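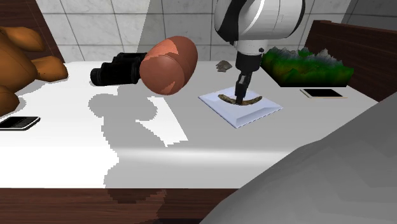
Sim render, gripper over the tray.

Tuesday, February. Studio B, start 9:40.

Transfer of the Batside tapes, day two. Mali had the machine warmed up before I got in. Reel 6 is the one with the single on it, the version with the brass, and it was the one we were worried about. It played. Some shedding on the guides, so I stopped twice to clean the heads and ran the last third again from the splice.

Level tone at the head of the reel is low compared with reels 4 and 5. I left the gain where it was and wrote it on the box. Imke can match them later if Breneo want all the masters at one level for the reissue.

Vocal on the second verse drops out on the left for a moment. It does the same on the safety copy, so the fault is older than our tape. Nerys thinks the 7-inch was cut from another mix. She has a clean pressing at home and will bring it in to compare.

Hum at the bottom end all morning. Moved the power supply to the other wall and it went away. Please leave it there.

Label copy: the Dallton sleeve gives Wogan as the studio, but the tape box says overdubs only, with the rhythm track done somewhere else. Meinir is checking the session sheets. Don't send credits to Breneo until she has an answer.

Pressing numbers, from Mabli's notes:
– first run 1,501, counting the one the plant kept
– white labels 200
– club edit 219, sleeves stamped by hand

Files are on the shared drive under the reel number, flat transfers only, no noise reduction. I made one rough with the hiss taken down to hear what was under it – the tambourine goes with it, so no.

Still to do: reel 7 needs baking before anyone threads it. Order leader tape, we're on the last of the white. Ask Mali where the reel 3 box went.

Filed under: Notebook, Tape transfers, Reissues

Recent entries
Batside tapes, day one
Cleaning the heads between reels
Which mix is on the club edit?
Splicing block, new blades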